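Ater Writers and Musicians Group
Minutes, rights meeting, February 2020

Present: Hường Châu (chair), Kha Hoàng, Doğukan Ertürk, Liên Trịnh (minutes). Apologies from Sivaprasad Panicker.

1. Unlicensed copies. Kha reported that 29 members have now found their work on file-sharing sites. Takedown notices went out for 196 links. Most were removed, but six came back under new addresses.

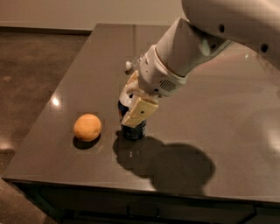 2. Licensing of stock pictures. Doğukan asked whether members may use pictures from the shared folder on book covers and album pages. Hường said the folder license covers the group's web pages only. Cover use was discussed, as two members have covers in preparation. Doğukan will write to the rights holder and ask for a price.

3. Urotbridge contract. The draft gives Urotbridge streaming rights for all territories with no end date. Members present did not accept this. Kha will ask for a fixed term and a separate clause on downloads.

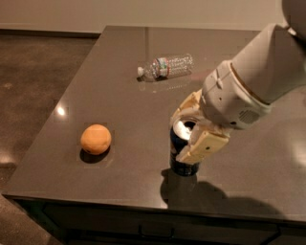 Liên noted that the royalty rate in the draft is also lower than the one Ketero pays. Kha will raise both points in the same letter.

4. Registration. The catalog stands at 674 titles. Sivaprasad to send the missing forms before July.

Next meeting: date to be set by email.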